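Asunto: Re: [lista-tapiceria] Pedido conjunto de tela, otra vez

Buenas a todos, contesto deprisa que salgo en nada y no vuelvo al ordenador hasta la noche.

El mensaje de ayer decía:

> Hola lista. Sigo sin tener claro lo del pedido. ¿Vamos con Dedar para todo o solo para los respaldos? En enero se habló de Juker para los asientos y luego ya no se supo. Además tengo una butaca Holmgren con las cinchas destrozadas y no sé si cambiarlas todas o solo las de delante. El relleno parece bueno. ¿Alguien ha usado la espuma de Prakaveck? Me piden un mínimo de 300 euros y me parece una barbaridad para dos cojines.
> Gracias y perdón por el rollo.

Por partes.

## El pedido

Dedar solo respaldos. Lo de los asientos quedó en Juker, lo que pasa es que se habló en un hilo con otro asunto (creo que era el de las grapadoras) y claro, no lo encuentra nadie. Yo tengo apuntado:

- respaldos, Dedar, el verde apagado, 9 metros
- asientos, Juker, el crudo, 5 metros
- vivos y cordón, cada uno lo suyo

Si alguien quiere cambiar metros que lo diga hoy antes de las 9 de la noche. Después cierro y mando. De verdad, cierro. La última vez estuvimos dos semanas con "espera que mido otra vez" y al final subió el porte.

Ojo con el crudo, que el rapport no casa a lo ancho. Para un asiento suelto da igual, para un banco corrido no. Quien tenga banco que pida algo mas.

## La butaca

Todas. Cambia todas las cinchas. Si las de delante han cedido las de atrás van detrás en un año, y desmontar dos veces es tirar la tarde. Orden que sigo yo:

1. Quitar la tela de abajo entera, sin cortar, que luego sirve de patrón.
2. Grapas fuera con el sacagrapas plano. El de horquilla marca la madera, y en las Holmgren el bastidor es blando.
3. Separar tachuelas, grapas buenas y muelles en bandejas según salen. Cualquier bandeja de plástico vale, amarilla como la de la foto o del color que sea, con borde para que no ruede nada. 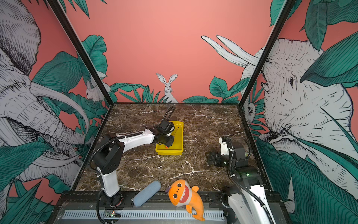 4. Cinchas nuevas primero de delante atrás, luego las cruzadas, trenzando. Tensar con el tensor, a mano no llegas.
5. Arpillera encima, doblada por el borde, y ya el relleno.

Lo de que el relleno "parece bueno"... mételo la mano hasta el fondo antes de decidir. Si está hecho polvo por abajo se nota enseguida, queda arenilla en los dedos. Si es crin, ni se te ocurra tirarla, se lava y se carda.

## La espuma

Para 2 cojines no pagues ese mínimo. La de Prakaveck la usé en un sofá y bien, firme, quizá demasiado para respaldo, pero no es para tanto. Opciones: te juntas con otro de la lista que necesite, o vas a una tienda de barrio y que te la corten a medida. Pide densidad por escrito, que "alta" no significa nada. Y medio centímetro más por lado que la funda, si no quedan las esquinas vacias.

A mí me sobra un retal, creo que da para un cojín pequeño. Lo miro esta noche y digo medidas.

## Otras cosas

El tensor de la lista, el de mango largo, ¿quién lo tiene? Lo necesito para un par de sillas y en la hoja de préstamos no pone nada.

Y por favor cambiad el asunto cuando cambiéis de tema.

Me voy corriendo. Saludos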